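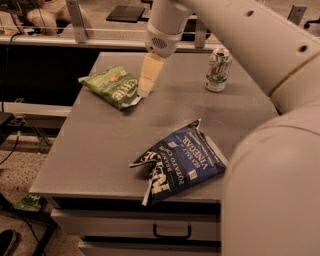

Snack table, Flirkolside

June 21, 2019

Photos by Jaime Matos

Flirkolside put on its summer open house again this year, in the long room on the second floor. Doors opened at 10 and the food was simple – chips, cold sodas and whatever people brought from home. The full set has 89 photos and will stay up through July. Prints can be ordered at the front desk for $2 each.

On the gray table: Kettle chips in two bags, one green and one dark blue. The blue one is sea salt & vinegar. The can is 7UP.

Parking was tight on the Brandão side. Next time, use the Gradus lot, which has 20 spaces and is a short walk from the back door.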